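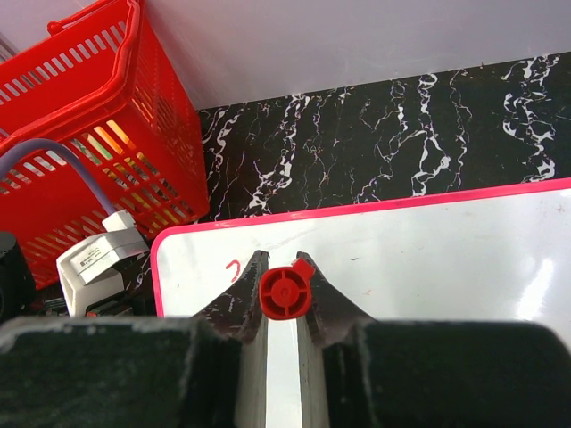
A small red plastic cap-like part, with a glossy white board behind it.

Keep the small parts

Tuesday, December 7, 2021

Most homes have a drawer with a few bits of coloured plastic in it. A cap, a clip, a foot off something. The usual advice is to clear that drawer out before Christmas. I think the advice is wrong, or at least comes too early.

Take a part like the red, cap-like one in the photograph. It has a round face with a rim, a hub in the centre and four short spokes between them, and there is a blocky little tab on one side. A person drew that and decided where the tab should go. Lose a part of that sort and the thing it belongs to may be no use, however sound the rest of it is.

I learned this with a Mushi storage jar, which I had owned for 14 years. The stopper went out with some packing paper. Skaltico, the shop that sold me the jar, does not stock stoppers. It does stock the whole jar, and the assistant was kind enough to offer me 2 for a lower price. I did not want a second jar. I wanted a piece of plastic the size of a coin.

The repair table at Prekudska market keeps spares in old sweet tins, sorted by colour first and then by size. Last winter the people there had 442 in the tins. This December they have some 1000, nearly all handed in by people who had been about to bin them. I found a stopper in the second tin. It was the wrong blue and it fits.

There is a fair case against keeping things. Drawers fill up, and a part with no known owner can sit there until you move house. My answer is to write on a scrap of paper what the part came from and put both in an envelope. If you can't say what it came from after a year, give it to a repair table.

Makers could do more. Curia, whose shelving I have in the hall, prints a part number inside each end cap. It is tiny, but I can read it with my glasses on, and I was able to order one cap by post. I would like to see the same on every lid, foot and stopper sold in this country.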